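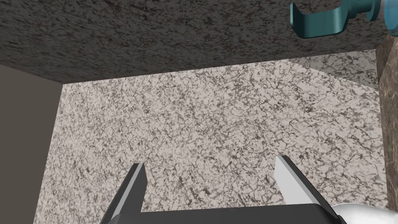
Figure 3. Simulated wrist camera view with the fingers open and empty. The teal handle is at the top right.

4.2 Effect of camera placement

We compared two camera positions on the same simulated arm: one on the wrist, looking out past the fingers (Figure 3), and one fixed behind the base. The gripper and the controller were left unchanged. Each controller was trained on 2,393 demonstrations and then tested over 200 trials per camera, with wall and worktop textures drawn at random from a set of 21.

The wrist camera did better once the handle lay between the fingers, but it lost more trials during the approach. In views such as Figure 3 the handle is close to the border and far from the fingertips, and a small turn of the wrist can take it out of sight. The fixed camera kept the handle in view for longer, though the arm often blocked it in the last part of the reach.

Strongly veined stone textures gave the most trouble with either camera. We repeated the test with the Steinbach controller, using a shorter time limit of 12 seconds, and the order of the two cameras did not change. Results for both cameras together are given in Section 4.3.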